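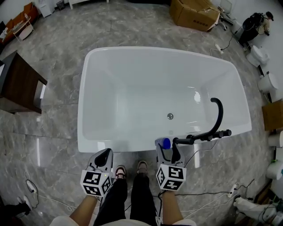 1 min read · 34 shares · 7 comments

Unit 7: Care of the hand-held grippers

In this course each operator looks after one pair. Before you take hold of a faucet or other heavy fitting, check three points:

Marker cube. All visible faces must be clean. Wipe with a dry cloth — no alcohol, it removes the print.
Light. It should be green on the gripper.
Jaws. Close them two times on the Sasteno test block and feel for play.

If a cube was loose, calibrate again. Write it in the log for Eleni Berisha.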